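Fisine Call Recorder

£82, delivery included
Stock: available, sent from Sarkar
Goes with: any computer with a USB socket

We were slow to put this one on the site. Most gadgets sold to people who run class reunions and old school groups are a cheap microphone in a nicer box, and the leaflet that came with the Fisine did not help. It promised to "bring your memories to life". It records video calls. Once we had got past the leaflet we found it does that fairly well, with some gaps that you should read about before you pay.

What it does

The Fisine sits between your computer and your speakers and keeps a copy of the sound from a call. You press the big button at the start, press it again at the end, and a file is left on the memory inside. You can then copy the file to your group's website, or post it to the classmate who never could get the hang of joining online.

It does not record the picture. The box has a drawing of a screen with faces on it, which we think is cheeky. If you want the faces, use the record button in your meeting program, and treat the Fisine as a second copy for when that goes wrong.

Do you need it?

Perhaps not. If your meeting program already records, and the person hosting remembers to switch it on, you have most of what you need for nothing. The case for a separate box is that hosts forget, or the free account stops, or the file ends up on a laptop that gets replaced. We lent ours to the Grenau reunion group, who hold a talk online with one of their old year most months. They had lost the sound from two talks before they tried it. They have kept every one so far with the box, although the host did once press the button twice and had to start the opening question again.

If your group meets once a year to chat, save your money.

Sound

Voices are clear and a bit thin. Music is poor. Somebody at Grenau played a tune on the accordion and it came out like a phone in a biscuit tin. The maker says there is "studio clean-up" built in. We switched it on and off during the same talk and could hear that it took away some hiss and also the ends of some words. We leave it off.

The box cannot mend what reaches it. A guest with a bad line will be recorded as a guest with a bad line.

The microphone question

Fisine would like you to add the Gamex desk microphone. We sell it too, and we still say try without it first. The Gamex makes the host sound better and does nothing at all for the guest, who is the one people want to hear. It is worth having if several of you sit in one room and share a computer - in that case the built-in microphone on most laptops is hopeless.

Details

Memory: 16 GB, fixed, cannot be added to
Longest single recording: 600 minutes
Lead: 2 metres, USB at both ends
Power: taken from the computer, no battery
Sound files: MP3 or WAV
In the box: recorder, lead, leaflet, a sticker we have yet to find a use for

A word about the longest recording. It is a limit for one file, and the recorder stops there with no warning beep. No talk should get near it, but a box left running overnight will. There is no battery either, so if the computer goes to sleep then so does the recorder. The file up to that point was safe each time we tried this.

The free web page

Each recorder comes with a "lifetime" page where you can put your talks for others to hear. We would not build anything on it. The small print says lifetime means as long as the service is offered, which could be any length of time. The page also shows adverts and there is no way to sort talks by date or by speaker. If one of your members already keeps a good site of their own, ask them for a corner of it, and keep your own copies at home as well.

Asking first

The recorder makes no sound and shows nothing on screen, so your guests cannot tell it is on. Tell them. Say it before you start and again once you are recording, so their yes is on the file. Some people will talk happily to old friends and feel quite different about strangers hearing it later. The leaflet gives this one line, at the back, under cleaning.

What we would change

A light you can see from the front. The present one is on the back, next to the lead. We would also like a proper name for each file, as they come out as a row of numbers and you have to play them to find out who is speaking. Fisine told us that a fix is on the way. They told us that last year too, so please don't buy it on the strength of that.

Returns

Send it back within the month if you don't get on with it. Wipe your recordings off first - we do not want to hear them and we can't post them back to you. Return postage is yours to pay unless the recorder is faulty.

Price and stock checked 14th September.

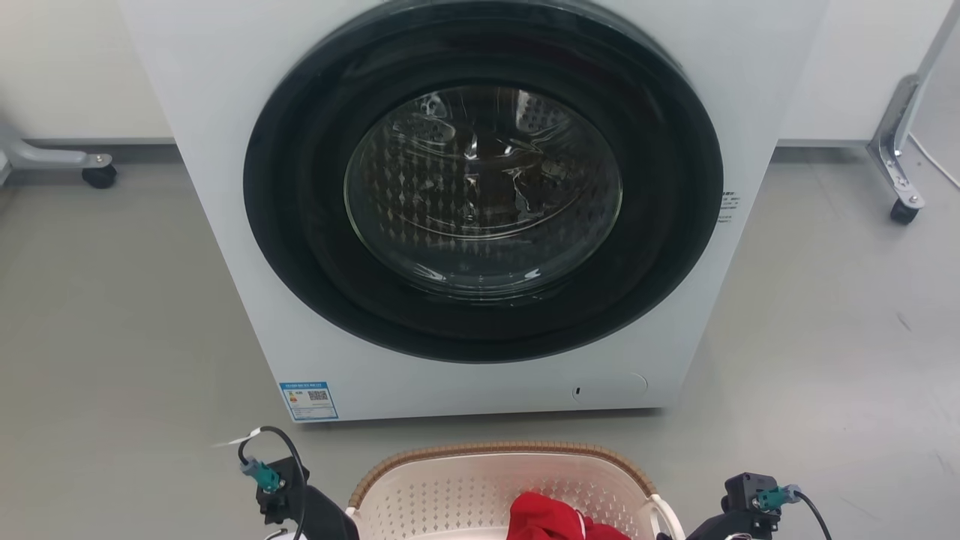
More from Sarkar

Gamex desk microphone
Spare USB lead for Fisine recorders
Delivery and returns
Ask us a question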